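## 3. Planning Your Kit Before You Order

You've picked the Undov hand-held gripper system, and now comes the fun part: working out what to buy so your first week of recording goes well. Do this section with a pencil and your purchase form beside you. Most of it takes one sitting.

### 3.1 Decide on single or paired grippers

1. Write down the ten chores you most want to record.
2. Mark each one that needs both hands. Folding, bagging, opening and passing things across all count.
3. If more than half are marked, order pairs. If only a few are, start with singles and add the second side later. The left and right units share the same charger and case, so nothing you bought first goes to waste.

**Note:** A pair needs 2 storage cards and 2 wrist straps. They are listed as separate lines on the Murnex order sheet and are easy to miss.

### 3.2 Work out your consumables

Finger pads are the part you'll replace most often, and fresh ones make such a difference! We plan on 11 sets of pads per gripper for a season of daily use. Homes with a lot of cloth work go through them more slowly than kitchens do.

1. Multiply your grippers by 11.
2. Add one spare set for each operator.
3. Put the pads on the first order. Shipping them alone costs nearly as much as the pads.

> **Caution:** Do not mix pad types on one gripper. The jaws will close unevenly and your width readings will drift.

### 3.3 Budget for hours, then for hardware

It's tempting to start from the price of the tool. Start from the hours you want instead.

1. Set a target. A good first target is 300 short recordings across all your rooms.
2. Divide by 25, the number a rested operator can finish in a day, including resets.
3. Multiply the days by your operator rate. Write this number at the top of the form.
4. Add the hardware from 3.1 and 3.2 underneath.

Resets are where budgets slip. Putting a room back to its starting state can take longer than the chore itself, so pay for that time as working time.

### 3.4 Budget for rooms and props

Real bedrooms and kitchens are wonderful for this work. The mix of soft things, boxes and loose cords gives your recordings a variety that a bare lab bench can't match.

1. List the rooms you can use and how long you can have each one.
2. Set aside a small prop fund for cartons, wrappers, cloths and packing foam. Much of it can come straight from the recycling bin.
3. Include some items that crumple and some that hold their shape. A cloth in one gripper and a drink carton in the other is a great paired grasp to plan for.
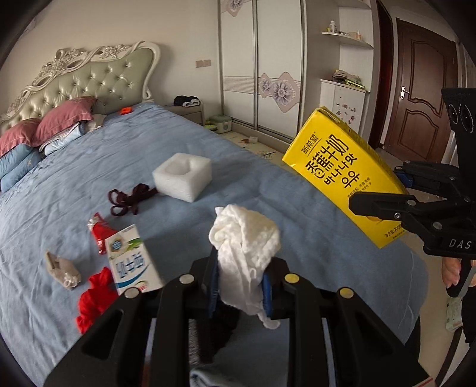
**Algirdas Butkienė**
*Equipment Planning Lead, Trundach Field Guides*

4. For bed-height work, plan for an operator who can stand or kneel at the side comfortably. Knee pads are cheap — buy them.
5. Leave one line on the form for things you'll think of after day one. There will be some!

### 3.5 Before you send the order

- Pad sets match the number of grippers, plus spares
- Operator days include resets
- Rooms confirmed in writing
- Delivery address has someone there to sign

Orders placed through Zariņš need the room list attached as a second page. Orders placed through Murnex don't, but keep a copy anyway, as you'll need it for the charging layout in Section 4.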